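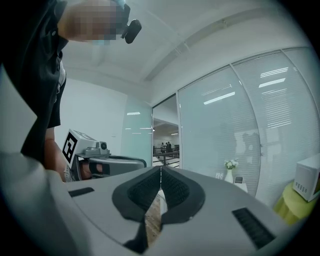

Llevo toda la semana de Navidad queriendo escribir sobre el pan y ahora que por fin me siento resulta que tengo la masa en la nevera, la cocina recogida (más o menos) y ninguna excusa. Así que allá voy, con una infusión al lado y la manta encima de las piernas, a contaros cómo ha sido este año mío de harina por todas partes.

Empecé en abril. Ya sé que la gente sensata empieza a hacer pan en otoño, cuando apetece encender el horno, pero yo venía de pasar unos días en Fallammont, en una casa de esas con muros gordísimos donde desayunábamos un pan oscuro, de corteza casi quemada, con una miga húmeda que olía un poco a yogur y un poco a manzana. Lo compraban en la panadería de la plaza, Ardeleanu se llama, por si alguna vez pasáis por allí. Abre muy temprano y cuando se acaba, se acaba. El último día me llevé una hogaza para el viaje y llegó a casa bastante mermada, porque fui pellizcándola todo el camino. Cuando me comí la última rebanada, ya medio dura, tostada y con aceite, decidí que tenía que aprender a hacer algo parecido.

Lo primero fue la masa madre. Leí muchísimo, demasiado, y cada cosa que leía contradecía a la anterior: que si agua mineral, que si del grifo reposada, que si centeno, que si una uva dentro del bote. Yo al final mezclé centeno integral y agua templada en un bote de mermelada y lo dejé encima del armario. Al segundo día subió como una loca y me puse contentísima, y al tercero se quedó plana y olía a pegamento. Estuve a punto de tirarla. Menos mal que me dio pereza, porque seguí alimentándola y al cabo de 9 días ya doblaba su volumen y olía como tiene que oler, a fruta pasada pero agradable. Si estáis en esa fase del pegamento, por favor, tened paciencia un par de días más.

De las primeras hogazas mejor hablo poco. Salían planas, con forma de boina, y con la miga tan apretada que había que cortarlas con el cuchillo bueno. Nos las comimos todas, eso sí, en sopas de ajo, en migas, en torrijas fuera de temporada y en un pudin de pan que me quedó riquísimo y que he repetido luego con pan comprado a propósito. ¡De ahí ha salido casi mi mejor receta del año!

Luego vino la época de las harinas. Me aficioné a una del molino Plurodov, que muelen a la piedra y venden en saco de papel. La primera vez que la usé no cambié nada de mi receta y se me quedó una sopa, porque yo venía de una harina de fuerza del supermercado que se bebía el agua sin pestañear. Con esta hay que ir poco a poco, guardándose un chorrito para el final y mirando la masa, tocándola. Al principio eso de «hasta que la masa lo pida» me ponía muy nerviosa, a mí que me den gramos. Ahora lo digo yo también y me oigo y me da la risa.

Hablando de gramos, os dejo apuntada la hogaza de diario, que varias me la habéis pedido en los comentarios. Suelo preparar la masa para que pese 985 gramos en total, que es lo que cabe justo en mi cesto sin que se desborde. Mezclo la harina (tres partes de blanca y una de centeno) con el agua y la dejo descansar tapada mientras hago otras cosas. Después añado la masa madre bien activa y la sal, y voy dando pliegues con las manos mojadas, cuatro tandas, dejando media hora entre una y otra. Cuando está hinchada y temblorosa la formo, la meto en el cesto enharinado y a la nevera toda la noche. Por la mañana, horno a tope con la olla de hierro dentro, corte decidido con la cuchilla y adentro. La mitad del tiempo con tapa y la otra mitad sin ella, hasta que tenga el color que os guste. A mí me gusta muy tostada y en casa hay división de opiniones.

La olla merece párrafo propio. Pasé el verano intentando hacer vapor con bandejas de agua, trapos mojados, cubitos de hielo y hasta un pulverizador de las plantas, y la cocina parecía una sauna. En septiembre encontré una olla Primden de segunda mano, con el esmalte un poco saltado en el asa, y el primer pan que salió de allí tenía una oreja en la corteza que le hice fotos desde todos los ángulos posibles. Se las mandé a toda la familia. Mi madre contestó preguntando si no se me había quemado.

También he aprendido a no hacer pan todos los fines de semana. Hubo un mes en que no salía de casa por culpa de los pliegues, y si salía iba mirando la hora. La nevera lo arregla casi todo: si surge un plan, la masa se queda allí tan tranquila hasta el día siguiente y hasta sabe mejor. La masa madre también aguanta sin mimos mucho más de lo que dicen. La mía pasó 2 semanas olvidada detrás de los yogures en agosto y con un par de comidas estaba otra vez dando guerra.

Para Nochebuena hice dos hogazas con nueces y una con higos secos, y la de higos voló antes de los entrantes. Los higos conviene picarlos bastante pequeños y añadirlos en el segundo pliegue, y vigilar los que asoman por fuera, que se ponen negros y amargan. Para Reyes quiero atreverme con un roscón de masa madre. He visto que necesita un prefermento aparte, más dulce y más firme, y muchas horas en un sitio calentito, así que estoy pensando en usar el horno apagado con la luz encendida. Si alguien lo ha hecho ya, que me cuente cuánto azahar le pone, porque el año pasado me pasé y aquello sabía a colonia.

Me voy a sacar la masa, que desde aquí oigo la nevera pitar y creo que me la he dejado mal cerrada.

Publicado el 2018-12-28 en Cocina, Pan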